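Home | Newsroom | Products | Research | Support | Contact

Stusar Releases Simulated Two-Arm Tabletop Collection for Policy Training

LONDANGATE, 04/05/2022 — Stusar today released Udside, a collection of simulated manipulation examples for training learned control policies on robots with two arms. The first version contains 1,239 episodes, all recorded under operator control in a rendered kitchen and dining environment. It is available to registered research users at no charge and to commercial users under a yearly license.

Each episode is one complete attempt at a short tabletop task, stored from the first operator command to the last. Tasks are given to the operator as a single written sentence, and the same sentence is stored with the episode as its language label. The first version covers 140 distinct task sentences, most of them involving food items, dishes, trays and small containers placed on a counter or table.

Operators work from a control station with tracked hand controllers. Motion is mapped to the simulated arms and recorded along with joint positions, commanded positions, end effector state and the pose of every movable object. Rendered views are produced after the session by replaying the stored simulator state, so the control station does not have to render at full quality while the operator is working. Lighting, surface materials and camera placement can be changed at replay without collecting the episode again.
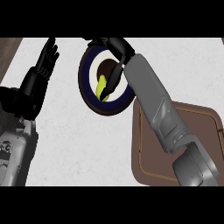

Udside does not assume that both arms carry the same end effector. Configurations in the first version pair a multi-fingered hand on one side with a two-fingered gripper on the other, and the action format keeps a separate block for each. Users who train on one side only can mask the other block with a setting in the loader. An arm that has no part in a task is still recorded in full, including small corrections made by the operator, and is not frozen in place during export.

Object placement is randomized at the start of every episode within limits set by the task. Dishes may be shifted or rotated, and the items in them are dropped from a short height and allowed to settle before control is handed to the operator. Placements that leave an item out of reach are rejected by an automatic check. The check is conservative, and Stusar expects to loosen it in a later version.

Of the released episodes, 769 passed review on the first attempt. The remainder were either collected again from the same starting state or accepted after a second reviewer had examined them. Episodes in which the operator dropped an item and recovered it are kept and carry a recovery flag — earlier internal versions removed them, and policies trained on those versions performed poorly after a missed grasp. Failed attempts are not part of the standard download. They can be requested separately by research users.

Episodes are divided into four groups according to the type of contact involved: pick and place, transfer between arms, container handling, and tool use. The tool use group is the smallest and should be treated as preliminary. Training and held-out splits are fixed and are supplied as plain text lists, so that results from different laboratories can be compared directly.

The collection is distributed with Fiore, the Stusar replay and export tool. Fiore reads the stored simulator state, renders the requested views and writes image sequences with synchronized action records. It runs from the command line and needs a supported graphics card for rendering. Export of action records alone has no such requirement. Users of earlier Fiore versions must update before opening Udside files, as the format for object poses has changed.

A second version of Udside is planned for August. It will add longer tasks made up of several labeled steps, together with a revised contact model for soft and irregular items. Files from the first version will remain readable and will keep their episode numbers.

Registration, license terms and format documentation are available through the Research section of the Stusar website. Questions about commercial licensing should be sent to the Londangate office.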